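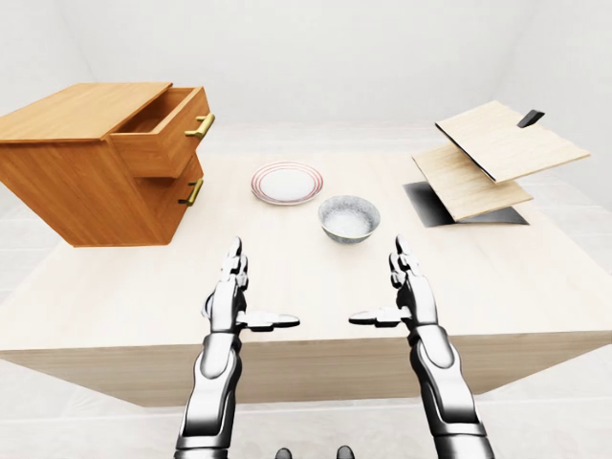

olon_outreach wrote:
The Olon simulation group held its winter open day in February in Room 644 of the Warnach building, and this thread has been opened to collect comments from those who attended. Attendance was 47, which includes the visiting party from Giltuston. The program consisted of a short welcome, a demonstration on the main screen, and an open period in which guests could put questions to the staff. The demonstration used the kitchen table setup, with the drawer cabinet on the left, the plate and bowl in the middle, and both robot hands raised in front of the table. Several guests asked why the top drawer was already open. The setup was prepared that way in advance, so that the session could concentrate on the tableware and the drawer could be discussed separately.

Comments on the content, the pace, and the room are welcome. Please keep each post to one subject where possible.

giltuston_techschool wrote:
On behalf of our group, thank you for the invitation. Our students are in their first year and most had never seen a simulated manipulation task. They followed the talk well. Our one request is that the printed program state plainly that the demonstration takes place in simulation. A number of our students had understood from the notice that they would be standing next to a machine, and they were disappointed on arrival.

benchside wrote:
I would put it more strongly than the post above. An open day should show hardware. I have attended the Kinyua open day for several years, and visitors there remember the arms moving in front of them. A screen can be watched at home. The talk itself was competent and I have no complaint about the staff.

olon_outreach wrote:
Both points are noted. The notice described the event as a robot demonstration, and the wording will be corrected. With regard to hardware, Room 644 is not approved for public operation of the arms, and the group has no plan to seek approval this year.

slowgripper wrote:
I must disagree with benchside. At a hardware demonstration I am usually in the third row and see the back of somebody's coat. On the screen I could follow the fingertip right up to the rim of the bowl, and I could make out the dotted texture on the metal. That level of detail is of real use to anyone who teaches this subject — and the presenter was able to stop and discuss the contact before going on.

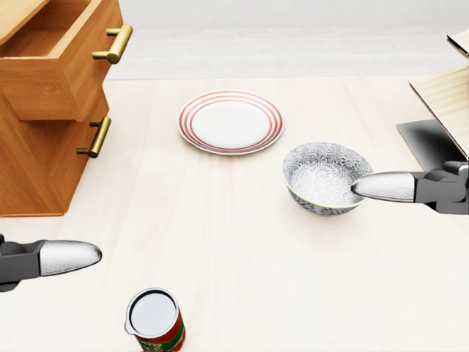
Re: Contact at the bowl

tablelevel wrote:
Following on from slowgripper, I asked during the open period whether the bowl or the can was the harder object. The answer was that the bowl is harder, on account of its narrow foot, and that the group had completed 2,000 trial runs with the tableware before the open day. I would have liked to see the failures as well as the successes. The can stood close to the near side of the table and was hardly mentioned.

benchside wrote:
A figure of 2,000 runs in simulation does not tell a visitor how the same motion would behave on a real table. This was my point. I accept that the view was better than from the third row.

giltuston_techschool wrote:
Our instructors would also welcome a recording of failed attempts. It would make a suitable classroom exercise.

olon_outreach wrote:
The group has agreed to release a selection of failed runs to schools on request. Please write to the outreach desk at Warnach and state the age of the class. For the questions received on the drawer, the view beside the cabinet is attached, with the drawer partly open and its brass-colored handle in sight.
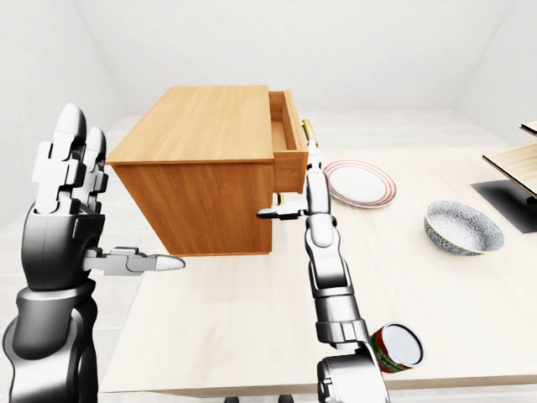

Last edited by olon_outreach in February, 4:15 PM. Reason: attachment added

slowgripper wrote:
Thank you, this is helpful. From my seat I had not appreciated how near the fingers come to the lower corner of the cabinet. Is that clearance set by hand or left to the planner?

olon_outreach wrote:
It is left to the planner.

tablelevel wrote:
One practical matter for next time. The open period was listed as 2 hours, but the screen was switched off well before the end, and late arrivals could only speak with staff. Please leave it running.

olon_outreach wrote:
Agreed. The screen will remain on until the room closes. This thread will stay open for further comments until the end of March.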